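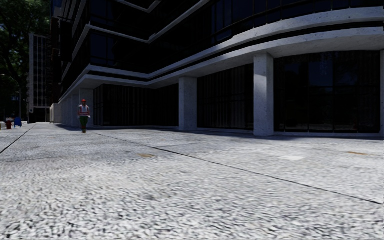

Pedestrian with hard hat and vest, corner of the office block, Brikgate map.

Tuesday, started 4:20 pm, lab 2nd bench from the door

Present: me, Nguyen, later Marius Roman. Goal for today was to repeat the sidewalk route on Brikgate with the new stop rule and to decide if we send it as our practice entry for Wetberg or if we wait until next upload.

First thing, the route file from last week would not load. The planner reported an empty path. I lost maybe half an hour on it. The reason was a comma as decimal sign in the file, since I had exported it from my own laptop, which has my home language settings. I know this mistake, I have made it in first year also. I changed the export script so it always writes a point, and I put a check at the load step which refuses the file with a message in clear words. Nguyen asked me to make the message polite. It is polite.

The route now has 108 waypoints. Before it was many more, but the robot (Tavton, config from the club repository, no local changes except speed) was turning its front left and right between points which were too close. With fewer points the heading is calm. I should write down how I thinned them: keep every corner point, then remove any point which lies nearly on the line between its neighbours. The tolerance is in the config file under "thin_tol". Please do not edit it inside the script, it gets overwritten.

Run A

Start on the pavement beside the curved office building, pedestrian standing still ahead. Speed limit at the walking value. Tavton should slow down, choose a side, pass with the margin and go back to the line.

Result: it slowed down and then stopped. It stayed stopped. After the timeout the run was closed by the scorer as "blocked", so no points for the section.

I looked in the log. The person was detected early and with good confidence, so detection is fine. The trouble is in the margin. The planner inflates the person, and it inflates the columns of the building, and also the shadow at the foot of the building comes in the cost map as something a little bit dangerous. Between the person and the building side there was then no free corridor. On the other side it should be enough space, but the planner gives a penalty for going to the side of the street, and I had set this penalty high two weeks ago when we had the problem with the curb.

So two old settings of mine were fighting together. I note it here so I do not blame the detector next time, as I did in front of everyone.

Run B

Same start, curb penalty reduced to half. Tavton went around the pedestrian on the street side and came back to the line. Passing distance was acceptable by our rule. Time was slower than the target but I do not care yet about time.

One ugly thing: when it comes back to the line, it does a small overshoot and corrects. In the plot it looks like a hook. Nguyen thinks it is the delay. We measured the loop from camera to wheel command and it is 160 ms on the lab computer, which is more than I believed. On my laptop I never measured it. To do.

Run C

Longer run, from the office side along the curb. I wanted to see if the ground class is stable. The pavement texture in Brikgate is very coarse close to the camera, with all these white and black flecks, and the segmentation net was trained mostly on smoother ground. In the near part it sometimes says "gravel". The gravel class has lower speed, so the robot becomes slow for no good reason and then fast again.

Also the leaf. On the slab there was one dry leaf, and the net gave it to the class "small obstacle". The planner made a nice careful curve around a leaf. It is funny the first time, but Wetberg scoring takes points for leaving the centre line without need, so it is a real loss. I do not want to remove the class because we need it for real small things. Idea: use height from the depth channel and ignore anything flat on the ground below a threshold. Nguyen will look if the depth is precise enough at that distance. I am afraid it is not, the noise grows fast.
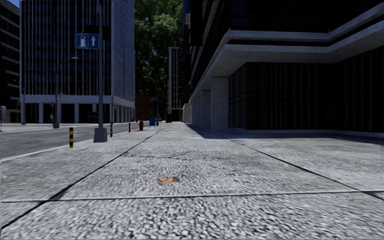 Marius read the log over my shoulder and said we should leave the planner alone for now and fix the training data first, because every rule we add for one leaf will be a rule we must explain to the judges and remove again on the next map. He would take frames from all the sidewalks of Brikgate, at different distances from the curb, label the ground again and retrain only the last layers. He also said that if the depth threshold is wrong by a small amount, we will one day drive over something that is not a leaf.

I think he is right about the order of the work. I am less sure about the judges, they did not ask about rules last time, they asked about the battery model. But I agree we do data first.

Labelling plan

Marius wrote the sampling script while we talked. It puts the camera at random places on the walkway and saves colour, depth and the ground truth mask. We let it run during the tea break and when we came back it had saved almost 800 frames. The mask comes from the simulator so there is nearly no hand work, only the classes must be mapped to ours.

Mapping problems which we found:
- sidewalk and curb are separate in the simulator, ours had them together. We split ours now. It means the old checkpoints do not fit any more, I moved them to the folder "old_classes".
- the simulator has no class for leaf or rubbish, they come as "prop". Bollards and hydrants come as "prop" also. So we must separate by the asset name. Nguyen has made a table, it is in the shared sheet, second tab.
- seams in the pavement are only texture and have no class. Good, they should be pavement.
- shadow is not a class, of course. But the cost map was reacting to it, see Run A. After retraining I want to look at this again before I touch anything.

We kept one part of the map out of the training on purpose, the side with the brick building and the plaza. The ground is of similar kind, but behind the curb there is the wide roadway, and we need some place which the net did not see. Please, everybody, do not sample there. I have put a comment in the script, and a polygon which rejects the points.

Retraining

Started 6:05 pm. Only last layers, small learning rate, stopped early when the validation did not improve. I did not save the curve as a picture because the plotting tool on the lab computer is broken again. The numbers are in the text log.

Run D

Same as Run C, with the new checkpoint. Near pavement is now pavement, and the speed is constant almost the whole way. The leaf is still "small obstacle" but the confidence is lower and the curve is smaller. I did not change the planner for this run.

Run E

Run in the part which was kept out. Start on the pavement next to the lamp post, cross to the plaza side, end at the bench. 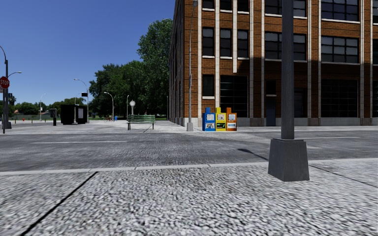 Held-out area, lamp post base at the curb, bench and brick building on the other side.

Observations for Run E:

The roadway was my worry, since its surface looks rough like cobbles. The net gives it "road" in most frames, with some spots of "gravel" in the middle. The spots come and go from frame to frame. A simple filter over time would probably remove them, but I promised Marius no new rules this week.

The shadow of the lamp post on the roadway made the robot hesitate. It slowed down before it, then crossed. So the shadow question from Run A is still open and the retraining did not solve it. I would like to test with the sun at another angle, to see if the slow point moves together with the shadow. If it moves, we know.

Crossing itself: the robot checks, waits the fixed time, goes. No traffic was switched on for today, so this proves little. Next time with traffic.

After the crossing it found the plaza and went to the bench with no hesitation. Final position a bit too near to the bench. The goal point was placed by me by hand and I think I placed it badly, so I don't count it as a fault of Tavton.

Stop sign: detected at the left side of the view on the approach and correctly ignored by the sidewalk mode. I mention it because in an older version the robot made a full stop for every stop sign, also when it was walking speed on the pavement and the sign was for cars.

Decision

We do not send today's version as practice entry. Nguyen wanted to send it to get the scorer's report, and I understand this, but we have a limited number of uploads and the overshoot from Run B will cost us in each section. We fix the delay first.

To do

- measure the loop time on my laptop and on the lab computer with the display off (me)
- check depth noise at leaf distance, make a plot with distance on the x axis (Nguyen)
- second sampling with other sun angles, still outside the held-out polygon (Marius)
- sun angle test for the shadow in Run A place and Run E place (me, after the sampling, not before)
- repair the plotting tool or install another one. Who? It is on the list since March.
- write in the team readme that decimals are with a point
- goal point at the bench, move it back a little

Lab closed 8:40 pm. Checkpoint is copied to the club drive, folder name "brikgate_ground_b". The one without the letter is from before, do not use it.

Added next morning: loop time on my laptop is worse than on the lab computer, so my tuning at home was done with a slower loop than I thought. It explains at least why the gains looked good at home. I will tune only on the lab computer from now, and write the machine name in every log header.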